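Subject: Re: [teleop-users] How many demos before you trust it?
From: Judite Ramalho
Date: Monday, October 30, 2023

> We have 132 demos of one pick, all by the same operator,
> and the policy still dithers above the object like a man
> choosing a melon. Do we just record more? Also, does
> anybody else see the arm copy the operator's bad habits?

Yes to the second. Our Nusham set has 623 episodes in it, and in June I could tell you who drove which day by watching the policy run. One of our drivers likes to stop short, think, and then commit. The robot now stops short and thinks. I have my doubts about the thinking.

As for recording more, I'd look at your start poses first. We dropped 13 episodes where the leader arm lagged and that did more good than the next hundred we added. Then we began moving the tool between takes – properly moving it, so the driver has to go and find it – and starting with the gripper open and well clear.

Two wrist views from the basket and tool work: 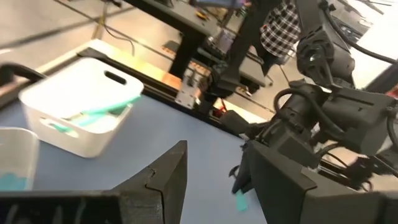
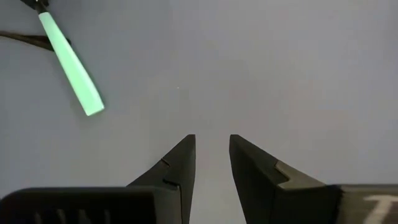
First one: basket at left, second arm down near the table. Second one: green handle at upper left, fingers open.

If your wrist views all look alike at step zero, I'd say that's your melon man. Vary those before you wear out the operator. And get a second driver, even a bad one, as long as he's bad in a different way.

I can send the Felico config if you want it. The comments in it are rude but accurate.

Judite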